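# Sundstead Open Day: Toy Kitchen Station

README and data card for the recordings made at the Baron table during the May open day at Sundstead.

Share 14 · Comments 3

## What this is

A small set of recordings from one demonstration station, kept together with the notes needed to use it. The station was a toy kitchen, the job was putting a block in a pot, and the audience was whoever had finished their coffee. Baron is the name of the arm. It was named after a cat and has inherited the cat's attitude to being watched.

There are 60 episodes. Most were run by Baron on the current policy, the rest by visitors on the Ojala controller, a handheld thing that looks like a bicycle grip and behaves like a shopping cart. Visitors were offered one turn each. Several children understood this to mean one turn each per parent.

## The station

The kitchen is a play kitchen, bought secondhand and bolted to a bench so it couldn't be walked off with. Countertop, cooktop, sink, faucet. The faucet has never been connected to anything, a point we had to make more than once to people holding cups.

The task label is `block_in_pot`. An episode ends as a success when the yellow hex block is inside the pot and the gripper has let go. The block may land however it likes. We used to ask for it to be standing up, and then we met the public.

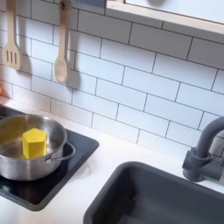
Sundstead Open Day Notes, No. 9

The success check is done by a person looking at the last view of the episode and pressing a key. We had an automatic check, and it was very good at spotting yellow, including the raincoat of a woman in the second group who was scored as a completed task for most of her visit. It was switched off before lunch.

## How the day ran

Doors opened at 10:00. The first group came in at 10:10 and was told the robot would now pick up a block. The robot then thought about it. Baron's planner takes a moment to wake up when the bench computer has been idle, and a moment is a long time with a dozen people leaning over a rope. Someone asked if it was on. It was on.

After that the morning went well enough. Baron works at the speed of a person putting away dishes they resent, and visitors either wander off after two tries or stay for twenty minutes and start giving it advice. The advice was consistent: "left a bit." Baron has no microphone.

The afternoon was the controller session. People are better at this than the policy for the first half of the motion and a good deal worse for the second. They swing over to the pot with real confidence, then hover. The longest hover in the set is 16 seconds, by a gentleman who had told us beforehand that he used to drive a crane.

We packed up at 4:00. The recordings were copied off the bench computer that evening, and the rope was returned to the front desk, where they had been looking for it.

## Contents

- `policy/` episodes run by Baron alone
- `visitor/` episodes run with the Ojala controller
- `labels.csv` one row per episode: folder, start time, outcome, note
- `stills/` views of the pot area, for checking labels
- `extras/` the sign from the table, the running order, and a spreadsheet whose purpose has been lost

Episodes are cut to a maximum of 700 steps. Anything still going at that point is labeled `timeout`, which covers both the robot getting stuck and the operator chatting.

## Labels

Outcome is one of `success`, `miss`, `drop`, `timeout` or `other`. A miss means the block came down outside the pot. A drop means it was let go on the way over. The difference is clear on paper and was argued about at length for four episodes, all of which are now `other`.

The note column is free text, typed by whoever was sitting at the keyboard. Spelling varies. "Sikn" is sink.

If you're relabeling, go by where the block is and ignore the rest of the kitchen. The pot handle sticks out over the cooktop toward the sink side, and two people independently marked it as a cable.

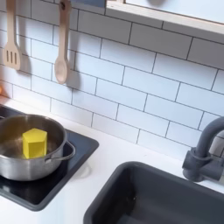
The yellow block in the pot, with the sink and faucet to the right.

## Known problems

The viewpoint isn't identical from still to still. If you plan to crop a fixed box around the pot, look at a good number of stills first, and leave yourself some slack on the left, where the pot runs out of view.

The pot is shiny. Its inside wall picks up a bit of color from whatever is near it, so a plain color threshold can find more yellow than there is block. See also: raincoat.

The hanging utensils throw shadows on the tile. They're useful as landmarks and useless as anything else. Baron has never been trained on the spoon and shouldn't be asked.

Start times in `labels.csv` come from the bench computer, whose clock was fast. We didn't measure by how much. The order of the rows is correct.

Nine visitor episodes have no note. The keyboard had been moved to make space for a plate of cookies.

## What to use it for

Testing a success classifier, mainly. It's also decent for looking at how first-time operators handle a simple place task, as long as you remember that they had an audience and in some cases a sibling shouting. It is too small to train a policy from scratch. We tried, and got a policy that hovers.

Please don't use the visitor episodes to rank people. One school group asked for a leaderboard, and we said we'd lost the data.

## Software

Recorded and played back with Brilorine, using the stock settings apart from the playback speed. Brilorine opens at double speed by default, which makes Baron look terrific and was tempting to leave alone for the afternoon groups. The version on the bench is old. Newer ones should read the files, though you may get a warning about the folder names, which can be ignored.

## Changes

- First upload, everything in one folder
- Split into `policy/` and `visitor/` after a complaint
- Removed two episodes that were only the lens being wiped
- Fixed the `drop` rows that said `dorp`

Share 14 · Comments 3 · Add a comment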